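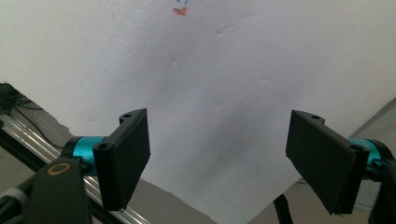
Hukby White Paper, Large Sheets, Pack of 500
Review by Maysoun Akl

I bought this paper in January, when we were preparing to move to a smaller apartment, and I have used it for many more things than I planned. I paid 43 dollars for the pack at Plokow, with delivery included. I write this review after finishing almost half of the pack, so I think I know it well enough by now.

First, the size. The sheets are large. When I open one on my kitchen table, it hangs over on both short sides, and I must push the chairs back to work comfortably. For a dinner plate it is too much paper, and I cut the sheet in 2 before wrapping. For a lamp base, a big bowl or a picture in its glass, one full sheet is just right and you don't need tape. If you mostly wrap cups and small glasses, I would look for a smaller format, which Hukby sells too, but I have not tried it.

The paper is plain white on both sides, without printing and without gloss. I used old newspapers in my last move, and I had to wash every plate after because of the ink, and my hands were gray for a week. With this one the dishes came out clean and I put them directly in the cupboard. My white serving dishes have a rough ring at the bottom which takes color from everything, and they were also fine.

It is not a thick paper. You can feel it when you lift a sheet by one corner: it bends at once and it takes creases very easily. For wrapping I find this good, as the paper follows the shape of the thing and stays there. For drawing or for covering a table it is less good. The marks of your fingers remain as small dents, and a sheet that was folded once never lies completely flat again. I tried to iron one on low heat with a towel over it. It became better, but the old fold could still be seen when the light came from the window side.

About drawing. My neighbor Till Lenz has a daughter who is here often in the afternoon, and of course she discovered the pack before I had closed it. Her Pop markers work well on it, the red and the blue are bright and the lines have clean edges. But the color goes through if she stays too long on one place, so I put 3 sheets on top of each other, or a piece of cardboard below. Pencil is a little weak. Watercolor I can't recommend at all, the sheet waves and then it breaks where the brush has passed too many times. I do not blame the paper for this, it is sold for packing and the label doesn't promise anything else.

I used it also for sewing patterns. I traced a skirt and a simple blouse, and the sheet was wide enough that I did not have to glue pieces together, except for the back of the skirt. You can't see through it as with real pattern paper, so tracing must be done with a wheel or against the window. The pins make holes which grow if you move the pattern many times. For a pattern you want to keep for years, take something stronger.

Now the things I did not like. The pack arrives in thin plastic that opens along the whole side, and after that there is no good way to close it. The upper sheets of mine were already wrinkled at the corners. Also the cut is not very exact. I laid several sheets together and the edges did not meet, the difference was the width of a finger in the worst case. For packing this has no importance, but I had wanted to use some for a class where every person receives the same sheet, and there it annoyed me. I wrote to Plokow about the corners and they answered politely the next morning and offered a small refund, which I did not take.

Before this I had the Wukura sheets, and the comparison is maybe useful for somebody. Wukura is heavier and a little yellow, and it stands up better in the bottom of a box when you crush it into balls. It makes also more dust. On the dark shelf I found small fibers everywhere. Hukby makes less dust, but you need more of it for filling, I would say one extra ball for each corner of the box.

A practical tip for storing. Do not stand the pack on its edge behind a door, as I did in the beginning. The sheets slide down inside and get a curve in the lower part. Mine lies now flat under the bed with a board on it, and the sheets from the middle come out quite smooth. I take from the middle for patterns and from the top for packing.

I give it 4 stars from 5. One star is missing for the cutting and for the plastic. I would buy it again for a move, and probably I will ask Till to share the next pack, as 500 sheets is a lot for one household.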